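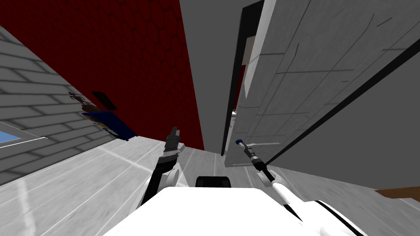
Doors are where the Petisard team starts its newcomers. Hongmei Tang, who runs data collection for the project, wants 1,000 usable examples of a simulated robot opening one, each steered by a person at a desk in Nastley. A good session yields 20. The hard part is the approach: with the tip of the right arm this close to a thin gray handle, a small slip of the operator's wrist can spoil the run.

Spoiled runs are kept, but filed apart. Weidong Cheng reviews each session in the afternoon and marks the second where things went wrong. 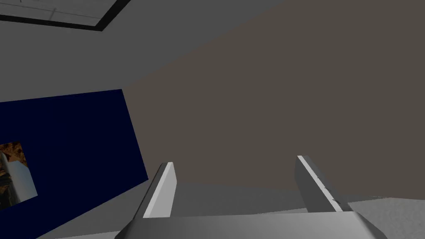

His notes go back to the operators the next morning. In October he changed the rules — operators now switch rooms every 15 runs, so the system does not learn one wall color or one floor along with the task. Tang has four people trained so far and is looking for more.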